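Budgeting for a two-arm tabletop setup – what am I forgetting?
Posted in Equipment & Purchasing

Kiani
We have money for two small robot arms and I need to turn in a full list by December. The work is light: picking up small objects, passing them from one arm to the other, a bit of sorting. So far I have the arms, 2 grippers and a table. The quote from Grellow covers the arms and grippers but says nothing about fingers, mounting or spares. Should I ask them to add those or buy them separately? Also, is one table enough for both arms?

Digby Lowther
One table is enough if the arms can meet over the middle of it. Tape out the reach of each one on the floor before you order anything.

Mounting is the line people leave out. Get a rail along the front edge and clamp both bases to it. You will move them more than you expect in the first month, and with bolts that means new holes every time.

For fingers, skip the quote and print your own. Budget for 4 full sets at the start. We were changing the shape every week, and the ribbed ones have held up best for us on smooth round things. Filament for all of it cost us $19. Spare cables are worth adding to the order – ours took 72 days to arrive when we bought them later.

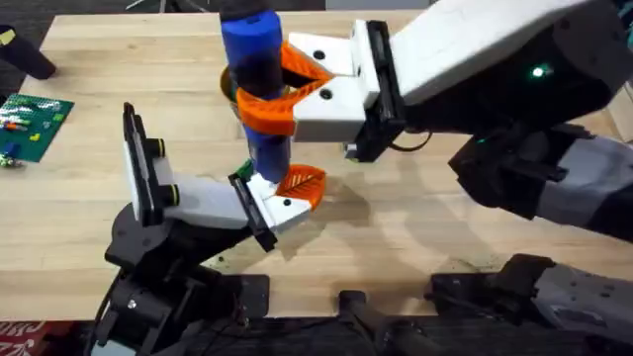

Both arms at work on a blue cylinder, orange printed fingers on the grippers.

Don't spend much on test objects. Toy bricks and whatever is in the desk drawer will do.

Astenholm
Ask about the warranty if you print your own fingers. Trivengate was fine with it when I called, don't know about Grellow.

trivet_m
I would buy one arm first and see. Two is a lot to learn at once. Also check that you have enough outlets.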